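Nustthorpe Equipment Review Group
Minutes of the April meeting

1. Kenevico two-arm handling kit

The group considered the Dolell package, offered on a 12-month hire. Trials to date cover 729 tray-sorting runs using small produce-shaped items.

Members noted that both arms may work over one tray — a point left open in March.

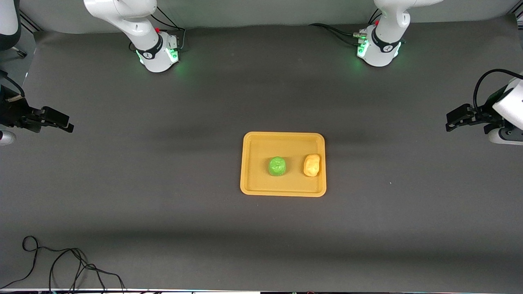
2. Terms of service

Kozłowski quoted for maintenance at £122 a month. The quotation leaves out replacement gripper fingers. Written prices to be obtained before Thursday.

3. Decision

Purchase deferred. Hire approved in principle, subject to item 2.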